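Imprimer | Envoyer par e-mail

Droits humains et médias, séance 8 : la rumeur dans la presse scolaire

Un journal de lycée se lit peu, sauf le jour où il se trompe. Nous partirons du bulletin du lycée de Skellstead, tiré à 422 exemplaires, qui accusait sans preuve des élèves migrants de falsifier leurs papiers. 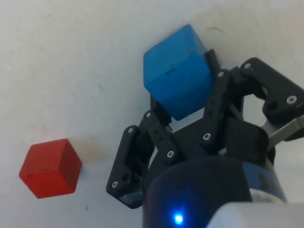 Qui répond d'un article non signé ?

En premier lieu, celui ou celle qui dirige la publication, même quand ce titre lui a été remis faute d'autre candidat.

Distinguez bien l'opinion, qui se discute, de l'imputation d'un fait précis, qui se prouve. Le conditionnel n'est pas un gilet pare-balles. 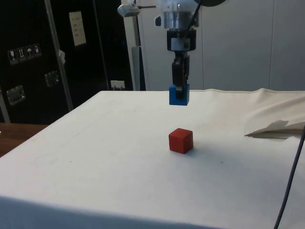

Skellstead, 18 août 2022

L'association Kasine demande un rectificatif. Le lycée répond en 2 lignes, dont une de salutations. La pétition réunit ensuite 1,175 signatures (virgule anglaise, on respire).

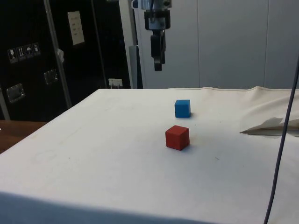
Reste le droit de réponse, que la rédaction avait logé sous les mots croisés. À lire pour la prochaine fois : le dossier Pacheco, annexes comprises.

Imprimer | Envoyer par e-mail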